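Subject: Re: [sim-grasp] Wrist camera on the parallel gripper, Flumport vs. Hoklow 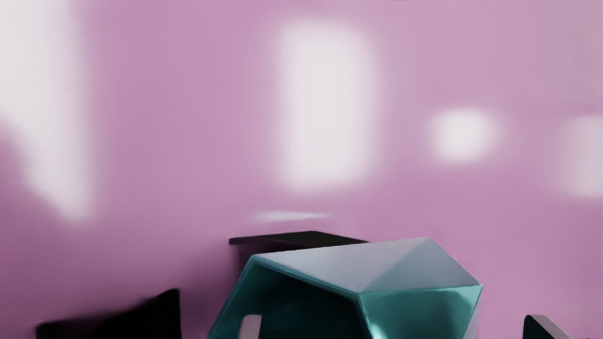
Setup

Same rig as in my July message, rendered in Flumport, pink surface, teal faceted hollow object near the bottom of the view with the fingertips on either side of its right-hand part. I have kept the two black shapes behind and to the left as distractors. Answers to the earlier message are inline below.

> I ran the Hoklow fingers through the same object set and got a lower success
> rate than you reported, 292 good grasps out of 458. Before I blame the
> fingers, can you tell me whether your wrist camera sees the fingertips at
> the moment of closing? Mine does not. I mounted it higher to keep it clear
> of the housing and I think I lost the bottom of the view.

Mine sees the tips and not much else of the gripper. They come up from the bottom border and you get the ends only. That has been enough for the pose check, but it is tight. If I tilt the camera back any further they drop out, and then the policy has no idea how far apart the fingers are unless you feed it the joint value as well. I would feed it the joint value anyway.

Your mount is probably the larger part of the difference. Before changing fingers, lower the camera again and rerun a short batch with the housing collision turned off. It won't be a valid grasp test but it will tell you what the view is costing you.

> Second question. You said you had trouble with depth on the hollow objects.
> Was that the Doditov depth model or the plain one that comes with the
> simulator?

Both, in different ways. The plain one gives perfect depth, so the hollow reads correctly and the policy goes for the rim. The Doditov model adds noise based on the rendered color, and with a glossy surface it goes wrong in two places. The white reflections on the pink come back as holes in the depth map, and the near-black inside of the teal object comes back as a solid face about level with the rim. The second one is the real problem. The planner then thinks it can't put a finger inside and tries to take the whole object from the outside, which is too wide for the Hoklow fingers at full opening.

I tried three things:

1. Raised the roughness of the surface material. The holes mostly went away. No change on the hollow.

2. Added a dim fill light next to the camera. The hollow is read properly in most poses now. It does put a new highlight on the side faces, so check your color thresholds if you use any.

3. Masked out any depth return where the pixel is darker than a cutoff. Works, but it also masks the black distractors, and the arm clipped them a few times. I took it out again.

I am running with number 2 only. I left the surface glossy on purpose for this round – our real bench has a shiny top and I would sooner find the trouble here.

> Are you still on the Reuter controller? I am thinking of switching.

Yes. It is slower to set up than the one you have, and the config file is a mess, but the force limit on closing does what it says. With the other controller I was pushing light objects across the surface before the second finger made contact. Over 2,410 trials with Reuter I logged the slips separately and they were no longer the main cause of failure. Bad approach angle is now first, bad depth second.

If you do switch, set the control rate before you load the gripper description. Doing it afterward is accepted without an error and then ignored. I lost a morning to that.

> Can you share the object set you used?

I will put it on the list server tonight. The full set is 2,993 meshes, many of them close copies of each other. The faceted ones are in their own folder. Some have inward-facing normals on the inside walls, so run the repair script first or you will be chasing a depth fault that is really a mesh fault.

One thing I would like back from you: the finger opening and pad height you have in your Hoklow description file. I measured mine off the drawing and I am not sure the drawing matches the version you were sent.

--
sim-grasp mailing list
To unsubscribe, send a blank message with "unsubscribe" in the subject line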